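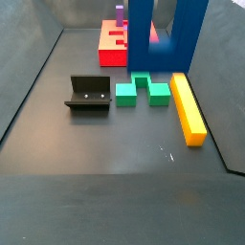 **Who can apply to the Kamgate board game workshop?**
Everybody over 18 who likes to play and can stay with us for the full program. You do not need to have published a game before.

Kamgate is a small game publisher in Tornia. We look for 22 participants for our winter workshop, which will take place in February in our house on Căpraru Street. During five days you will work in pairs on a new family game, from the first idea until a version which other people can play.

We ask that you bring:

- one idea for a game, written on two pages or less
- a notebook and comfortable shoes (the house is cold on the ground floor)
- good enough English to explain rules to a stranger

Paper, cardboard, dice and scissors are in the house. If you need something special for your idea, please write it in your application and we will try to find it.

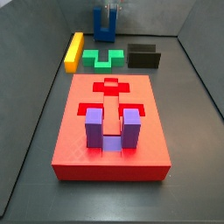
In the evenings we play the games of the other pairs and give comments. Please be ready to hear critical words about your work, and to say them in a kind way. On the last day, local families come to test. Last winter we had almost 200 visitors, so it can be loud.

The workshop is free. We pay for the room and lunch, but travel is on your side. The rights to your game stay with you. If we wish to publish it in our Gokura series, we will make a separate contract with both authors.

**How to apply:** send your two pages and a short letter about yourself to the Kamgate office, by post or by the form on our website. Applications are open from 17th September. Pairs can apply together, but each person must send their own letter. We answer to all applicants, also when we cannot offer a place.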